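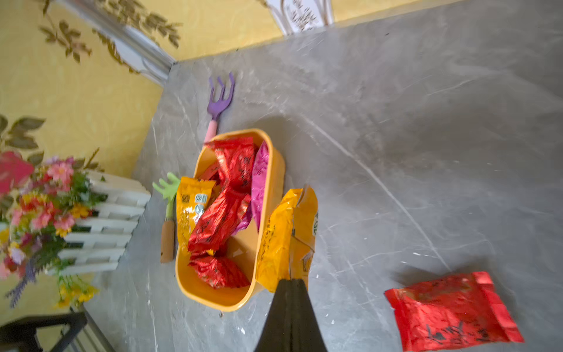

Yaneth Agudelo
Staff Writer, Granville

Ulises Cárdenas keeps the list in a blue ledger and again on his computer, and when he took over the funeral home in Granville the two didn't match. The ledger had more names. Each one belonged to a person who had been cremated and whose ashes had never been picked up.

"The total when I finished checking was 174," he said. "The oldest was from 1958. My predecessor had them on steel shelves in the basement, in the order they came in. They were dry and they were labeled. I've heard of worse."

Cárdenas bought the business from the Medve family after working for them as an embalmer. He knew there were ashes downstairs. He did not know how many until he had to sign for them as part of the sale.

I asked why people leave them. He has been asked this often and answered slowly.

"Money comes up less than you'd think. By the time there are ashes, the bill is usually paid. Our cremation with a service is $2,595, and collecting the ashes afterward costs nothing. Some families can't agree on who gets them. Some people say they'll come next week and then it's May and they feel bad about how long it's been, so they don't come at all. And some of the next of kin died before they got here. I have two couples down there, the husband and then the wife."

His first step was letters. He sent one to every address in the files, certified, with a return card. Most of the older ones came back. His brother Cristian, who handles the office, then spent evenings with obituaries and old phone books looking for children and nieces.

"Cristian is better at it than I am," Cárdenas said. "I'd find a daughter's married name and quit for the night. He'd find her church."

Sixty-one sets of ashes have gone home since then. One went to a grandson in Edmont who had been told they were scattered in a lake. Another went to a woman who drove in, signed the form, and asked if she could sit in the parking lot for a while. She was there most of the afternoon.

Not every call is welcome. One man hung up twice, then wrote a letter saying he wanted no part of it and that the funeral home could do as it liked. Cárdenas kept the letter in the file. "It's a release, legally. It's also the only thing anybody in that family wrote about her, so it stays with her."

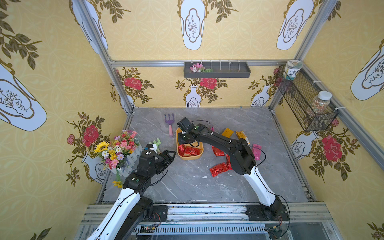

What happens to the rest

Rosaura Inga runs Arnley, the cemetery on the county road, and she has agreed to take the ones that can't be placed. I spoke with her by phone. She has set aside a vault near the east gate and will charge $500 for opening and closing it, the same fee she charges anyone.

"I thought about doing it free," she said. "But then it's a favor, and favors get put off. He pays, I put it on the calendar, it gets done."

Each container will stay sealed and separate, with a metal disk carrying the cremation number. Inga was firm about that. At a cemetery where she worked years ago, unclaimed ashes were mixed together in one grave, and a sister turned up later. "There was nothing to give her. I had to be the one to say it. So at Arnley they stay separate, and if somebody comes in thirty years we open the vault."

The names will be read aloud. Ulises Restrepo, a retired deacon who shares a first name with the funeral director and gets some of his mail, will do the reading. Veterans are being handled separately, and Cárdenas is still waiting on service records for several men.

He has changed his paperwork too. Families now name a second person at the time of the arrangement, and the form says what the home will do if the ashes aren't collected within a year. A few people have balked at the wording. He reads it to them out loud anyway.

I asked if he had been tempted to leave things as they were.

"The Medves did, and they were decent people," he said. "It's easy to leave a shelf alone. But I go down there for the furnace filter, and I'd gotten so I knew some of the names by sight."

Anyone who thinks a relative may be on the list can call the office or stop in with identification. There is no storage charge, whatever the year.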